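Moved the last of the boxes out of storage this month. 37 boxes total. A thread on what the rental unit cost me and what I'd do differently.

1/ I signed with Haugen because it was six minutes from the old apartment. The first month was cheap. After that it went to $83 a month, plus insurance, plus a lock I had to buy at the front desk.

2/ I meant to keep it for one summer. I kept it through the winter and into March. The bill is on autopay, so you stop seeing it.

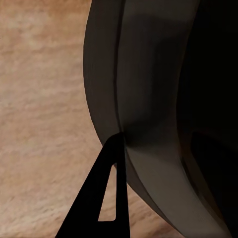 3/ Most of what I stored was kitchen stuff and books. I priced the kitchen boxes at a thrift store afterward. I could have replaced everything in them for less than four months of rent.

4/ The books I'm glad I kept. They were stacked on the floor and two boxes got damp at the bottom. Put down pallets. The office at Haugen gives them away if you ask.

5/ Label the sides, not the tops. I wrote on the tops and then stacked them five high.

6/ For the move itself I got quotes from Trareo and Fanda. Trareo wanted $286 for a van and two people, three-hour minimum. Fanda was lower but charged for stairs, and I'm on the third floor.
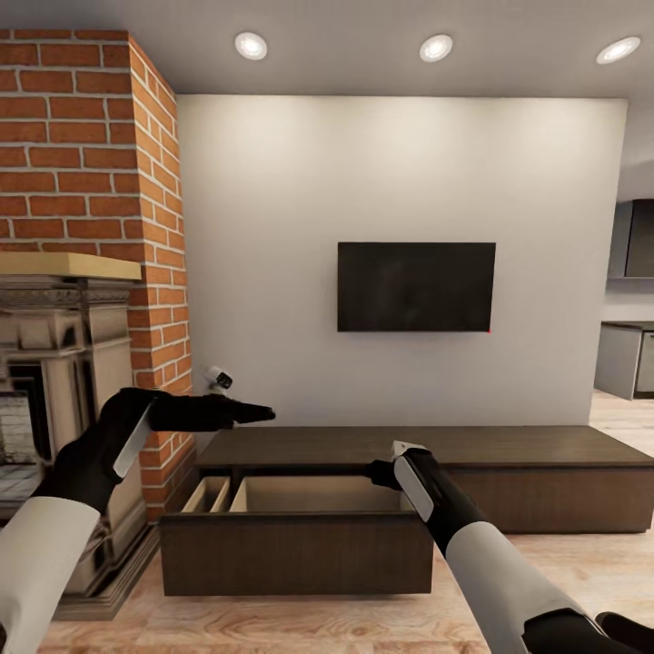

7/ Went with Trareo. They finished early and still billed the full three hours. It was in the contract, so no complaint there.

8/ Canceling the unit took longer than the move. Haugen wants written notice ten days before the billing date. I missed it by a day and paid for another month.

9/ If you have a unit now, look up your notice date tonight and put it in your calendar.

10/ Still have two boxes of cables to go through. Will sell what I can and recycle the rest.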